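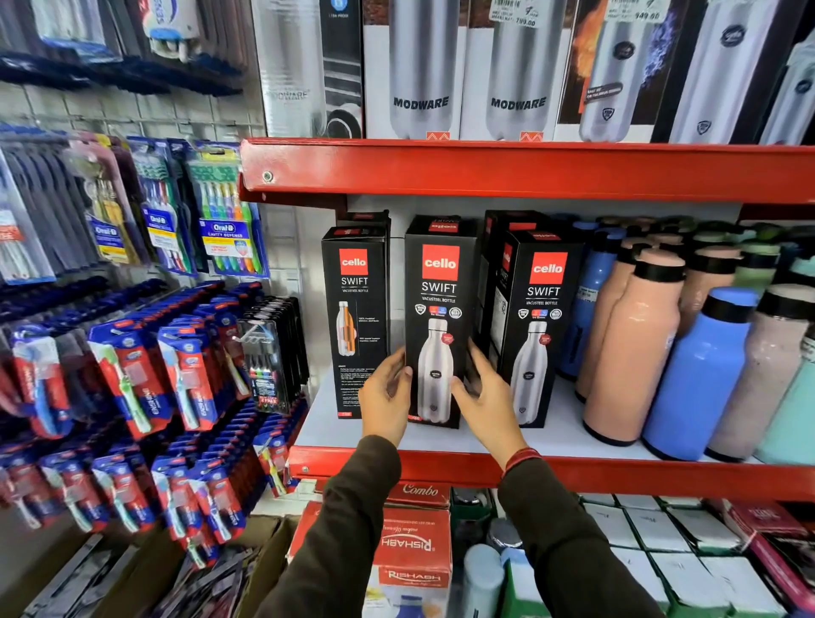 Gerkora 县零售供应链节能改造项目
阶段进展报告(第 3 期)

提交:Emska 项目办公室
编写:Yu-ting Lau、Rezaul Mridha

一、报告范围

本期报告覆盖照明改造收尾、冷藏柜分项计量和门店数据上传三项工作。仓储端的叉车充电负荷不在本期拨款范围内,相关材料由 Zeseck 另行提交。上期报告表 2 中基线用电量的单位有误,应为千瓦时/月,已在附件 A 更正,不影响拨款计算。

二、工作完成情况

2.1 照明改造

合同约定的 40 家门店已全部完成灯具更换。其中四家因吊顶龙骨承重不足,改用贴装式灯具,单价差额由 Jayawardena 工程公司承担,不计入项目支出。验收以照度实测为准,测点设在过道中线,高度取离地 0.8 米。有两家门店首次测量低于设计值,调整灯具间距后复测合格。

拆下的旧镇流器按危险废物登记移交,转移联单原件存放于项目办公室,复印件见附件 C。

2.2 冷藏柜分项计量

电表安装进度落后于计划。原因是第二批互感器规格与配电箱开孔尺寸不符,供应商同意换货,新货预计九月到场。已安装的门店数据连续,缺失时段主要集中在夜间停电期间。Hashini Mridha 已对缺失时段作标记,未进行插值。

从现有数据看,开放式立柜的单位容积能耗明显高于带门柜,夜间未拉下保温帘的门店尤其突出。该结论仅限于已装表门店,暂不外推。

2.3 数据上传

门店网关每 15 分钟上传一次读数。早期版本固件在断网恢复后会重复发送缓存记录,导致日累计值偏高。新固件已在服务器端配合去重,历史数据重新计算后覆盖原表。旧表保留只读副本,供审计查阅。

三、经费使用

本期支出主要为灯具尾款、电表采购和现场差旅。差旅一项超出预算 4000 元,系互感器退换期间的二次进场所致。申请从不可预见费中列支,不调整总额。会计凭证由 Piyumi Matubbar 复核,编号与附件 B 一致。

四、偏差与风险

(1)计量工作延期。若换货再次推迟,夏季高负荷时段将无法完整记录,冷藏部分的节能量只能按估算法申报。按拨款协议第 7 条,估算法结果须打折计入。

(2)门店营业时间变更。部分门店延长至晚 22:00 关门,照明运行时数与基线不可直接比较。建议按实际营业时数归一化,方法说明已送 Reinhold Eichhorn 审阅,尚未收到书面意见。

(3)电价调整。电价变动影响投资回收期,不影响节电量。本报告所有节能指标均以电量计,金额仅作参考。

五、下期计划

完成剩余电表安装及调试;提交归一化方法定稿;对已改造门店抽样复测照度,抽样名单由资助方指定。另需资助方确认一事:附件 D 中的门店名称在对外公布时是否以代码替代。两家加盟店书面要求不公开店名,其余门店未提出意见。

冷藏柜门体加装的可行性测算原定列入本期,因分项数据不足,移至下期。测算将采用带门柜的实测值作为对照,不使用厂家标称值。

附件:A 基线更正表;B 支出明细;C 废物转移联单;D 门店清单;E 网关固件变更记录

本网站使用 Cookie 以改善浏览体验。继续浏览即表示您同意我们的 Cookie 政策。 接受 管理设置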